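Wrist camera sees mostly gripper and bench: are these demos still worth keeping?
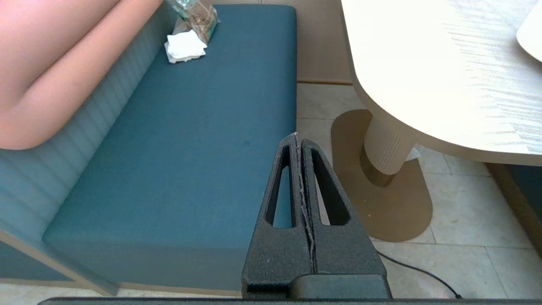
Photo: posted by the asker, Batley help forum, Robot Learning section

Posted by plornico_fan, 24 January 2025

Hi everyone, and thank you in advance for reading, as I know I tend to go on a bit. I'm fairly new to this side of things. For the past while I've been collecting demonstrations for a tidying policy, the sort of thing where the arm learns to pick up whatever people leave behind on café-style seating: napkins, bags, bits of paper. So far I have 1,398 episodes, which felt like a mountain when I started and now feels like a molehill!

My worry is the wrist view. The photo is pretty typical of an approach. The fingers are together and pointing up the length of the teal bench, and the things that matter (a folded napkin on the cushion and a clear plastic bag behind it) are way up at the far end and quite small. There's another little white scrap on the floor by the table pedestal, and I really don't know if the policy will treat that as something it should go after or ignore. Then in the top left corner you get a big blurry pink shape taking up a fair bit of the picture, and I have plenty of other episodes like that.

So I suppose I'm asking a few things at once. Do I throw out episodes where something large and out of focus is in the corner? Is it bad that the target is so small at the start? And does the worn, whitish strip along the seam between the fingers matter? I've been looking at it for so long that I'm afraid the model will learn it by heart.

I'm using the Nasora recorder with the default settings, if that makes any difference.

Posted by slow_and_steady_arm

Welcome! Please don't throw anything out yet. I did precisely that on my first project, cleaned and cleaned until everything looked like a catalog, and then the policy froze up the minute anybody sat down nearby. If people are going to be around when the arm is working, you want people in the examples, blurry corners and all. What I would do is tag those episodes so you can train once with them and once without, and compare the two on the same set of trials. It takes an extra evening or two but you'll sleep better.

The small target at the start is normal. Your wrist camera earns its keep in the last stretch, when the fingers are right over the napkin, and before that you really want a second camera up high doing the looking. If you only have the wrist one, begin your episodes closer in, or at least make sure a good share of them do. I'd also vary where the napkin sits on the cushion. If it is always at the far end, the arm will happily drive to the far end whether there's a napkin there or not (ask me how I know).

About the scrap on the floor, you have to decide what the job is and then stick to it in every single episode. If the job is "clear the bench," never pick from the floor, and leave scraps down there fairly often so it sees plenty of them being left alone. If you've done it both ways in the same set, split them up and give each one its own written instruction. Mixed habits from the person driving the arm cause more trouble than any blurry corner ever did, at least in my experience.

The strip on the fingers I wouldn't lose sleep over. Just don't swap to fresh fingers right before you test! If you're planning to replace them, collect a batch with the new ones first. I had 973 episodes on one old pair and it took a surprisingly large top-up before things felt right again.

Posted by yanez_bench_user

I have the Yáñez mount and I just crop the corner out. Works fine for me. Check that you aren't cropping the fingertips though.

Posted by kettle_and_cable

Agree with most of what slow_and_steady_arm wrote. One small addition: look at that thin black cable curving over the floor at the lower right. If it's in the same spot in all your episodes, move it now and then, or tuck it away and keep it tucked away when you test. Mine used to lie in one place for weeks and I only noticed after I tidied up and my results dropped. Same goes for the table and chairs if you can shift them. I moved mine in May, recorded about 2 hours more, and it was much less fussy afterward.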